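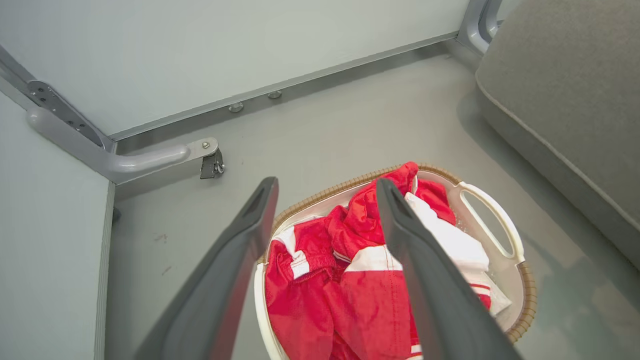
February, 5:40 a.m. Thirty-four degrees at the crush pad, light frost on the north rows, no wind. Coffee, then straight to the lab bench.

Ran free sulfur on the Syrah before anyone else was in. All 15 barrels this time, not the usual composite. The composite last month read fine and hid the spread. Barrels 4 and 11 are well under the rest. Both are older cooperage, and both had bungs I could turn with two fingers. Replaced the bungs with silicone, topped, dosed, stirred. Will recheck in four days. Volatile acidity is unchanged in everything except 11, which has moved a little. I smelled it twice and could not find it by nose. Katherine Salazar smelled it once and found it immediately. I wrote down her result.

pH on the same lot runs 3.71 to 3.78. I would prefer it lower, but I am not adding tartaric to a wine this far along without a bench trial, so I set one up: control, half a gram per liter, one gram per liter, three glasses each, foil over the tops. Taste tomorrow morning before breakfast.

The big white tank is the main problem. It holds 3,000 gallons and the glycol jacket only cools the lower band, so the top third is lagging by nearly four degrees. Cold stabilization is therefore going at two speeds. Opened the top valve and there was no crystal on the wall at all. Bottom valve, plenty. Asked Dong-hyun Cho whether we could put the mixer in at low speed with argon on the headspace. He thinks yes, twice a day for ten minutes, and wants a dissolved oxygen reading before and after each run. Reasonable. First run at 9:15, oxygen up slightly but inside what I would accept. Second run at 3:30, same.

The Trivent pump is leaking again at the shaft seal. It drips only under suction lift, so it passes every test we give it on the bench and then fails on the pad. I took the head off and found the seal seated properly but scored in one place, probably grit from the lees transfer. No spare on the shelf. Birdie Rosenthal called Workalmont for the part and was told nine days. She also asked about the gasket kit we ordered in December and was told they would call back. As of writing they have not. Until then we rack by gravity or borrow.

Racked two barrels of the Grenache by gravity in the meantime, off the forklift, hose full of wine before I opened anything. It took forty minutes for both. Slow, but the lees stayed put and I lost under a gallon. I may keep doing it this way for the small lots regardless of the pump.
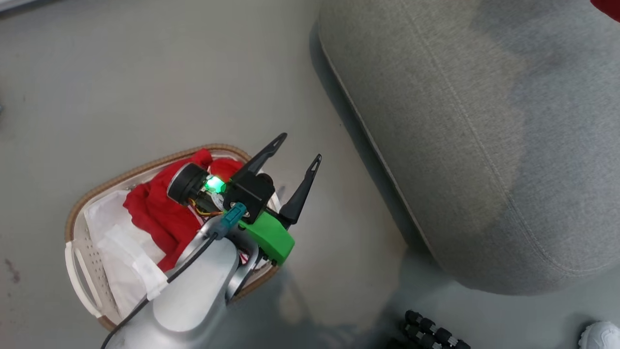 Arm over the laundry basket.

Pruning. Jae-hoon Cheon's crew finished the upper half of the Chae block yesterday and started the lower half this morning. There are 3,000 vines in the block, cane-pruned on the top side and cordon on the bottom, a decision made before my time. Walked eleven rows with him. Notes:

Row 6, cuts too close to the head on the first dozen vines, corrected after that.
Row 9, three vines with dark wedges in the cross section. Flagged with orange tape. Will cut back to clean wood in a dry spell and retrain from a sucker if one comes.
Row 14, wire loose at the west end post. The post itself is sound, the anchor has lifted.
Row 17, good. No comment.

We argued for a while about late pruning the bottom six rows. His view is that the cold air sits there and that holding off until March would push budbreak back by a week or so. My view is that a week does not matter in most years and the labor is cheaper now. He pointed out that in two of the last five years it did matter. I looked it up at lunch and he is correct. The bottom six wait.
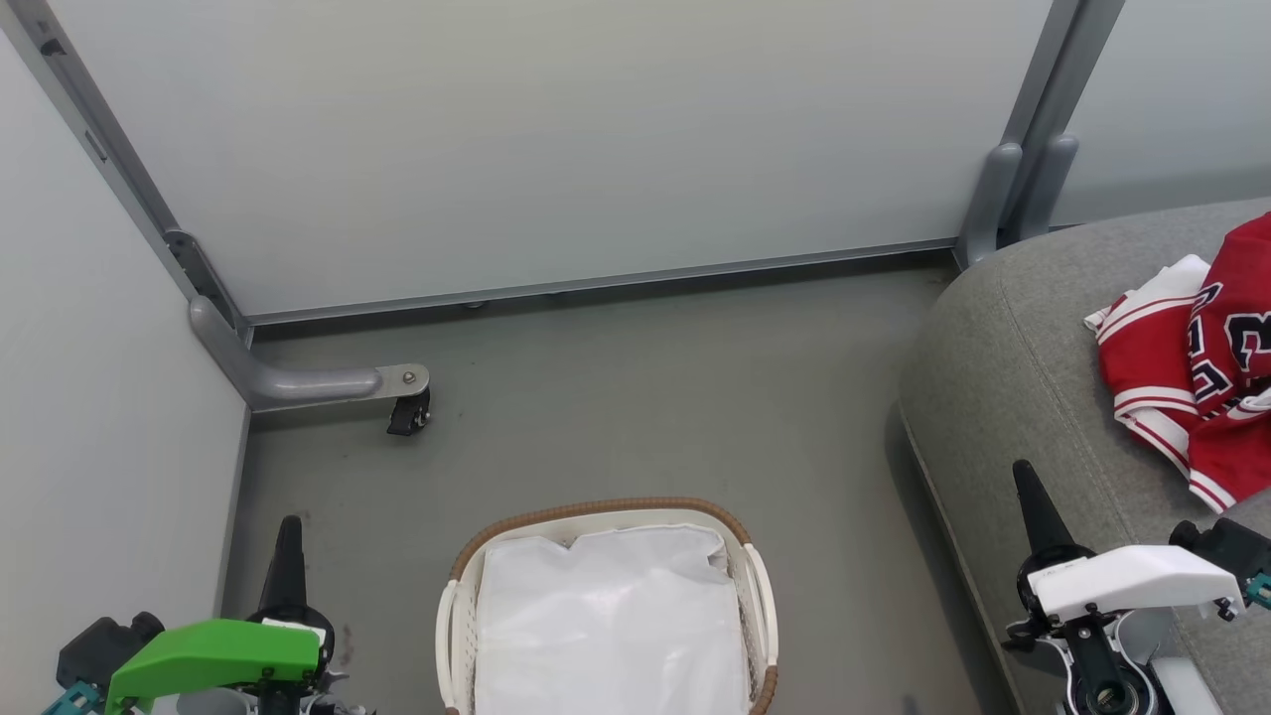 Cover crop between the rows is patchy. The vetch came up well on the west side and hardly at all on the east, where the drill skipped or the birds got to it. Soil probe went in easily to eighteen inches, then stopped. The hardpan is where the map says it is. I want a pit dug at the end of row 20 before we commit to ripping anything, and I want it dug while the profile is still moist enough to read.

Afternoon was inventory and paper. Counted the library and the case goods with Bo-ram Lim, who called the numbers while I wrote. Total on the floor is 1,337 cases. The sheet has six more than that. Four of the six turned up on the back of the rosé pallet with the wrong lot stickers. The other two are either a tasting room pull that was never logged or a counting error from the fall. I have put them down as unresolved and will not adjust the sheet until the tasting room book has been checked.
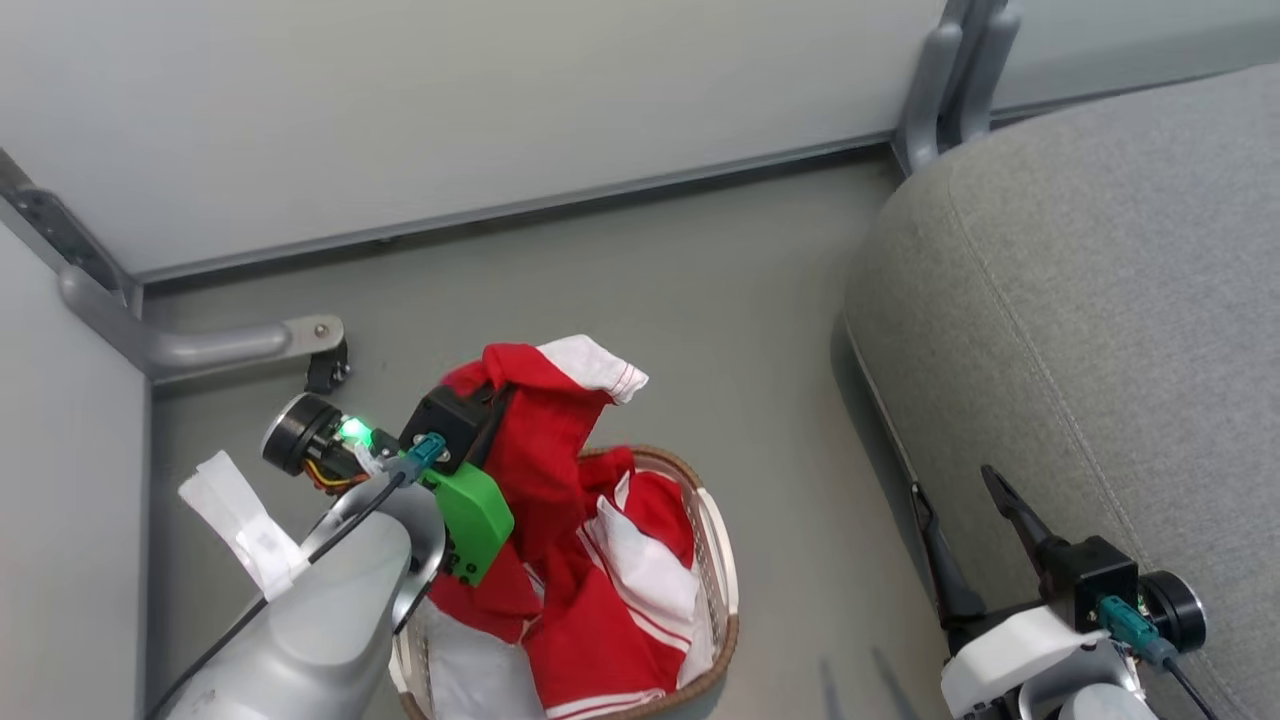 Bottling date is also unresolved. Stimis, who run the mobile line, offered a slot in the third week of April or another at the end of May. April is tight for the white if the tank keeps dragging its feet. May is fine for the wine but it puts the truck on the pad when we need to be suckering, and the glass would have to be stored under cover for an extra month. I asked them to hold April until the end of next week. By then I should have a conductivity result from both valves, and if the top and bottom agree I will take it.

Tasted the Viognier at 5:00 with Katherine. Some reduction, blows off with swirling. Copper trial if it is still there in two weeks, otherwise leave it alone. She would do the trial now. I noted the disagreement on the board with both sets of initials.

To do: seal for the pump, chase the gasket kit, tape for row 14, distilled water for the lab, recalibrate the pH probe (the slope is down to 94 percent and it drifts after the tenth sample). Ask Dong-hyun about moving the temperature sensor higher on the big tank.

8:50 p.m. Jacket temperature steady, top of tank down one degree since the second mixer run. Thirty-nine outside and clear, so frost again by morning.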